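Bomolach 手持夹爪套件值不值得买断,还是先按月租?

提问者:Chantelle Botha
分类:设备与工具 > 机器人数据采集

我们组准备做一批家居场景的示教数据,主要是开抽屉、拿瓶罐、摆东西、叠小件布料这几类。真机只有一台,白天还要给别的项目用,所以想用手持夹爪采,采完再往机械臂上迁移。

目前在看 Bomolach 的双手套件,供货的是 Fuda,可以买断,也可以按月租,租期内转买断能抵一部分租金。报价单上的配置是两把手持夹爪、两副备用软垫、一个头戴相机、标记板、充电座,另外送 Morkside 处理软件半年的授权。销售说一般人半天能学会,一个采集员一天可以出很多条数据,具体多少没有写进合同。

我想问用过的人几件事:

一、夹爪本身耐不耐用,软垫多久要换。
二、头戴相机是不是必须配。我们原来的方案只用夹爪上的相机,加头戴要多花一笔钱,采集员戴着也累。
三、Morkside 那套轨迹处理靠不靠谱,废掉的数据大概是什么比例。
四、室内环境有没有要求。我们有一间屋子可以用,白墙,家具也基本是白的,旁边就是工位,不能完全封起来。
五、租还是买。项目周期定了六个月,之后做不做还不知道。

预算不算宽,希望听到实际用过的意见,销售资料我这边都有了,不用再贴。

补充一句,我们机械臂末端现在装的是平行夹爪,指尖是硬的。如果 Bomolach 的软垫和我们自己的指尖差别太大,是不是迁移的时候会出问题,这个也请懂的人讲一下。

Precious Nkosi

我们用的就是这套双手的,先租后买,从 Fuda 拿的货。按你的顺序说。

夹爪本体没什么可挑的。外壳浅灰色,磕过几次桌角,有划痕,没裂。扳机的行程偏长,手小的人用一上午虎口会酸,Fuda 后来给换过一种短扳机,要单独提,报价单上没有。开合的编码器我们每天开工前归一次零,软件里有按钮,全闭按一下,全开按一下就好。有一阵子偷懒改成几天归一次,结果同一个采集员前后两批数据的开合值对不上,后面清洗的时候很麻烦。

软垫是消耗件。V 形的黑色垫子,表面带纹路,夹圆的东西比平垫稳,瓶罐、把手、圆杆都好夹。夹薄的东西一般,比如一张纸或者很薄的布边,要用垫子尖的那一头去抿,新手经常抿不起来。我们换垫子没有固定周期,看表面纹路,摸着发滑就换。做厨房类任务磨得快,沾了油以后也要擦,用清水和中性洗洁精,酒精会让表面发硬。两副备用的不够,建议签合同的时候多要几副,单买贵。

头戴相机我建议配。夹爪上的相机离物体近,手一伸进抽屉,画面里基本只剩抽屉里面那点东西,后面标注的人看不出这只手在屋子的哪个位置,也看不出另一只手在干什么。双手任务里这个问题更明显,比如左手扶着柜门右手取东西,只看右手的相机会莫名其妙。有了头戴那一路,标注时先看它切段,再回去看夹爪的画面,速度快不少。

累是真的累。头带前重后轻,我们的做法是线从后脑勺走,夹在衣领上,这样不会往一边拽。每人连续戴不超过一节,一节结束就摘下来歇着,换人。戴眼镜的人要先调头带再戴眼镜,反过来做镜腿会压得疼。还有一点,戴着头戴相机的人会不自觉地低头找画面,脖子一直弯着,培训时要提醒他们正常看东西就行,相机角度是在开工前调好的,中途别去掰。

夹爪上那块黑白方格的标记片,有人嫌碍事想拆,别拆。它平时斜着装在夹爪上,头戴相机能看见它的时候,软件会拿它来对两路的位置。看不见也能跑,漂得会多一些。标记片脏了、卷边了就换新的,打印的纸片贴上去也能用,但一定要哑光,反光的覆膜不行,我们吃过这个亏。

环境这块我多写一点,你说的那间屋子跟我们的很像。我们的采集区也是白墙,墙上嵌着白色的架子,旁边一张白色梳妆台,带镜子,再往外就是开放的办公区。刚开始几天轨迹断得很厉害,有的一条里面能断好几次,Morkside 的报告上写跟踪特征不足。原因是人一靠近柜子,夹爪相机里大半是白的,没有东西可跟。后来没有换家具,只做了几处小改动:架子上放几样颜色重的东西,桌面摆一盆绿植,墙上贴几张有图案的纸。断的次数马上少了。摆的东西在同一条数据里不能动,条与条之间可以换位置,换了反而好,场景多一点变化。

镜子要小心。镜子里的东西跟着人动,软件有时会把它当成固定的点。我们开始是用布盖着采,后来任务里要求镜子露出来,就把起始位置改到背对镜子的一侧,先让它建好图再转过去,能好一些,还是比别处差。镜子前面的任务我们每条都人工看一遍。

灯不用专门补,顶上原来的灯够用。但不要一半开一半关,走过去的时候曝光会跳。靠窗的话拉上帘子,下午四点前后太阳斜着进来,相机一下就过曝了。

旁边有工位也没关系,远处有人坐着走动影响很小。近处有人来回走就不行,尤其是穿花衣服的,占画面大,特征点全跑到他身上。几个采集员同时在一间屋里做的时候,各自朝一个方向,别面对面。面对面的话,对方夹爪上的标记片会进你的画面,编号又要是一样的,软件会认错。这一条务必在开工前查:每把夹爪的标记编号必须不一样,Fuda 出厂有时候给的是同一组,要自己在设置里改,再重新打印。

我们的流程大致是这样。开工前查电量和存储卡,归零,两只夹爪对着标记板各转一圈,头戴也看一眼标记板,然后站到起始位置停两秒,再开始做动作。做完也停两秒再按结束。停这两秒是给软件切段用的,采集员最容易忘的就是结尾那一下,手一放就按了,最后一段速度是乱的。动作中途失误不要紧,捡起来接着做,在平板上点一下标记,后面由标注决定留不留。

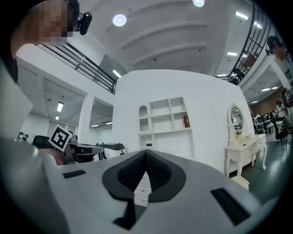 Swanepoel

我的意见跟楼上不太一样,尤其是租还是买。楼上是先租后买,他们用得顺,所以觉得买断划算。六个月的项目我会租到底。

先说数据。我们租的同一套,验收的时候抽了一批,18 个任务,每个任务都要求左右手都有动作。Morkside 第一遍跑完,打回来 146 条。我把这些一条一条看了,大头是开头没停够,其次是手伸进柜子太深,相机被挡住,还有一小部分是时间戳对不上,头戴和夹爪差了几帧。前面两种是人的问题,培训能解决。时间戳那种是设备的问题,重启充电座以后再配对就没有了,后来固件更新过一次,更新说明里提到了,但我们没有再专门验过,不敢说修好了。

所以比例这种事问别人的意义不大,看你的人和你的屋子。我建议租到手的头一周不要算产量,只采一个任务,每天跑完处理就看报告,把打回原因统计一遍,第二天开工前讲给采集员听。一周以后再扩任务。我们头一周急着铺开,所有任务都开了,最后那批基本重采。

Morkside 软件本身说几点:

处理要有一台像样的显卡机,官方写的最低配置能跑,但是很慢,采一天跑一夜还跑不完。云端处理可以买,按时长计费,上传也要时间,你们网络不好就别考虑。

授权是绑机器的。半年送的授权从激活那天算,不是从收货那天算,别一收到就激活,等人员和屋子都准备好再说。我们白白浪费了一段。

导出格式有几种,选的时候先跟做训练的人商量好。默认导出的夹爪开合是归一化到零和一之间的,真机那边如果要毫米,得自己换算,换算系数在每把夹爪的标定文件里,左右手不一样。我见过有人拿左手的系数去算右手的,差得不大,训练能跑,就是抓的时候总差那么一点,查了很久。

迁移的问题,提问里最后一段,楼上没答到。指尖差别大肯定有影响。手持这边是带角度的软垫,夹圆的东西会自己往中间滑,位置偏一点也能夹住。你机械臂上是平的硬指尖,没有这个对中的作用,同样的偏差就夹掉了。最省事的办法是让 Fuda 把同款软垫连同指座卖你一副,装到真机末端上,他们有转接件,装上以后相机也按手持那边的位置装一个,两边看到的画面要尽量接近。转接件要问清楚法兰的孔位,我们那次发来的对不上,自己打了个板垫上去的。如果真机的指尖不能换,那就不要买这套,或者问他们能不能反过来,在手持上装你们的指尖,这个据说可以定做,我没有做过。

还有一点,手持的时候人是会用手腕去凑的,角度很刁钻也夹得到,机械臂到不了。Morkside 里有一个可达性检查,要导入机械臂模型才能用,默认是关着的。开了以后打回的条数会多出一截,看着心疼,但是早开比晚开好。我们是采到一半才开的,前面的又筛了一遍。

梳妆台、矮柜这类低的家具,人蹲下去做的动作,头戴相机经常拍不到手。可以让采集员坐小凳子做,或者直接接受这类任务只有夹爪画面。别让人为了让头戴拍到手去弯腰,做出来的动作不自然,人也受不了。

租的好处是坏了能换。我们租期里换过一把夹爪,线缆接口松了,Fuda 收回去发了新的来,中间停了两天工,没有另外收钱。买断以后保修条款不一样,接口和软垫都算易损,不在里面。租金抵扣看着挺好,你仔细读,抵扣只算前几个月的,后面的不抵。六个月租完再转买断,总价比一开始买断高。所以要么现在就买,要么就别想着转。项目后面没定,我选租。

匿名用户

没用过双手的,用过单手,一般般。软件界面翻译很差,建议直接用英文。充电座插口容易接触不良,拔插几次就好了。

匿名用户

问一下楼上几位,采集员是自己组里的人还是 Fuda 派的?他们网站上有个按小时的采集服务,有人用过没有。

Precious Nkosi 回复 匿名用户

都用过。派来的人手熟,动作快,起止停顿做得比我们自己人规矩。问题是动作太像了,几个人开抽屉都是一个开法,用同一只手,从同一边拉。后来我们在任务单上写明每隔几条换手、换站位,他们照做,没有意见。服务费里不含处理,只交原始文件,处理还是要自己跑 Morkside 或者另外买。场地在你这边的话,他们要提前来看一次,看场地不收钱。

另外回一下 Swanepoel 说的租和买。抵扣那条我回去翻了合同,确实只算前几个月,我们转得早,所以没碰上。Chantelle 这种情况租合适,我改口。

Chantelle Botha

谢谢各位。指尖那个问题是我最担心的,已经去问 Fuda 要转接件的图纸,孔位核对过再签。真机末端可以换,这边同意了。

暂定租两把夹爪加一个头戴,授权等屋子收拾好再激活。墙上贴图案的办法会试,镜子先不放进屋。短扳机我也写进了配置要求里,销售说有货。

还有个小问题没解决:头戴相机的头带能不能拆下来洗,几个人轮着戴,不洗不行。资料里没查到。

Swanepoel 回复 Chantelle Botha

能拆,后面两个扣子往外掰,布的部分可以手洗,晾干再装。额头那块海绵不能洗,擦一擦就行,Fuda 有单卖的,可以一人一块换着用。装回去以后角度会变,记得对着标记板重新看一眼。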